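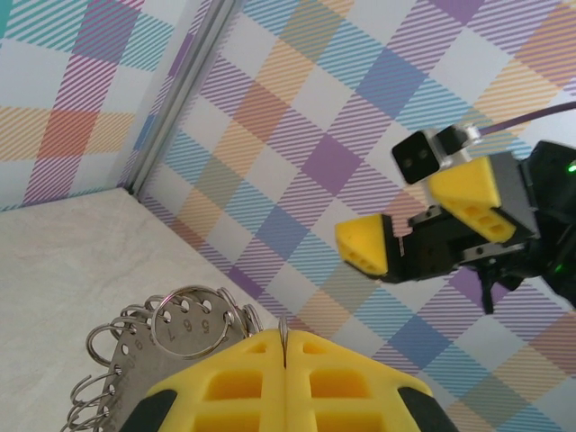
4.3 Open-Day Demonstration

The key ring task was shown to the public on May 24, 2024, during the open day held at the Vitwood laboratory. The demonstration had two aims. The first was to present bimanual handling of small metal parts to visitors with no background in the field. The second was to observe how the system and its operators performed outside a regular test session, with people standing near the cell and asking questions while work was under way.

Sessions were scheduled for 45 minutes each, with groups limited to 18 visitors. Isabelle Friesen and Laurier Ouellet shared operation of the two arms, and Sylvie Petrenko gave the spoken commentary. Brock Lachance was responsible for safety and had authority to stop the arms at any time. The control software was the Dukness release described in Section 3, with no changes made for the event. Maximum arm speed was set below the value used in our regular trials, as required by the site's visitor policy.

The work area is shown in Figure 2, as seen from the left wrist camera. Split rings are threaded through punched holes in a gray metal plate, and the holes are identified by engraved numerals. In the figure, the left gripper holds a thin ring upright between its fingertips, beside the plate, while the right gripper is open and clear of the table. The fingertips on both arms are yellow with rectangular recesses.

Visitors were invited to name a hole number, and the operator then attempted to work on the ring at that position. This format was proposed by Vernon Gill after an earlier visit by students from the Lévesque program, who had found a fixed sequence hard to follow. It held the attention of most groups. It also led to requests for positions where the rings lay close together, a condition that our trial protocol seldom includes.

Questions were recorded in writing by the commentator. Many concerned the choice of task, and several visitors asked why a ring should be harder to handle than a larger object. Others asked about the thin profile of the rings and the effect of glare from bare metal on the cameras. These questions informed the layout of the Plaka trials, held in August and reported in Section 5, in which ring spacing is treated as a separate variable. No performance figures from the open day are included in our results, as the order of positions was set by the visitors and was not controlled.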